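What We Did With the Big Table: a project report

My project was about mess, basically. The brief from our tutor, Omprakash Rastogi, was to pick one everyday storage problem and spend a term on it, and I picked the shared work table at Hustdale, where everyone on the course dumps their stuff and then can't find any of it. I am one of the worst offenders, so it felt fair!

I started in July, before term had properly got going, with a notebook and a very long tape measure I'd pinched from home. First job was a survey. I asked people what they'd lost on the table and how long they'd spent looking, and I got 59 forms back (plus one that was just a drawing of a sandwich). The winner by miles was small parts. Buttons, caps, little blocks, anything you could cover with your hand. Big flat things came second, which surprised me, until I watched what people do with them. They don't lose a board or a pan at all, they put it down on top of somebody else's things and walk off.

So that became my question: can one open basket and something flat on top of it do the work of a drawer? We haven't got drawers and the budget was never going to stretch to them. Tadeusz Jakubowski, my project partner, wanted to build a proper cabinet and drew a lovely one, and then we priced the hinges and that was the end of that.

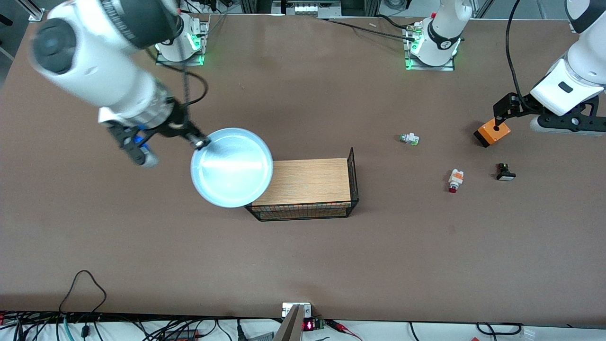 Baskets come in more sorts than I ever wanted to know about. I looked at solid plastic tubs, fabric ones that sag, and wire mesh, and I went for mesh in the end as you can peer in through the sides without shifting anything. The lid took longer. Cloth fell in, cardboard bent, and then Tadeusz tried a wooden board and we both went "oh". With the light board lying flat on the black mesh basket most of the opening is covered, and you get a bit of extra shelf on top for free. It doesn't cover the lot, mind you, and I decided early on that I could live with a gap. The push-buttons scattered beside the basket are exactly the kind of thing my survey was full of, and they're small enough that I ended up wanting a second, tiny box just for them.

We then asked people to use the basket for the rest of the term and tell us when it annoyed them. It annoyed them quite a lot! The main moan was that you have to lift the board off to get anything out, so if someone has parked a pan or a mug on it you're moving two things instead of one. I counted that as a proper fault and wrote it up as one. Someone also pointed out that the board slides if you knock it, and Tadeusz stuck little felt pads on the underside, which helped for a week or so and then came off.

Costs were fine. The whole thing came in under our limit and we had enough left over for labels, which I wrote by hand and then had to rewrite as my sevens look like ones.

If I did it again I'd start with the small parts box and do the basket second. I'd also hinge the board along one long side, with string if need be, so it stays put. Mr Rastogi wants me to try a taller basket as well, but I think that'd just mean a deeper pile.

Other student projects
Heltlow bike shed: where do the helmets go?
A coat rack for Prajapati House
Matska tea trolley, second attempt
Labels that stay stuck

Last updated: July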